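Ticket 1714: gang funds stuck after a kidnapping
Opened July 11, 2024 by Narnness
Status: open

Hi folks! So I run a small gang in the Vasseur district and last night one of ours, Zaletti, got kidnapped by a rival crew. Fine, that's the game (I've done it to plenty of people, no hard feelings). The trouble is the ransom screen. I paid, the money left the gang vault, and Zaletti is still sitting in their cellar with no chat and no way to commit crimes. He's getting bored and I'm getting messages!
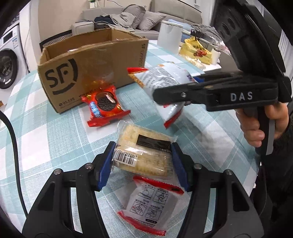

What I've tried so far

Logged out and back in, twice. Cleared my cookies. Had our second-in-command open the vault page from her account, and she sees the same lower balance I do. The payment shows in my log but not in the other boss's, and he sent me his whole log to look at, which was pretty decent of him. I also tried the Release Request button, and all I get is "you must wait 4 turns." I've waited 7.

Reply from Visitación Marín, game support

Thanks for the logs, they helped a lot! I think the payment got stuck because Zaletti changed rank while he was locked up, so the game is pricing him at the old rank. Can you tell me what rank he was when they grabbed him? And please don't pay a second time, even if the button lights up.

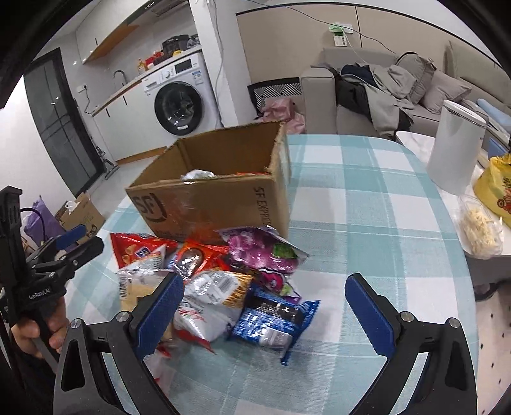 Chips and candy by the SF Express box

Narnness again

He was rank 5 and went up one while he was in there. I haven't touched the button. If you need the other side, their boss plays as Jeruvwood and says he's happy to answer anything. I'll check back after turn change.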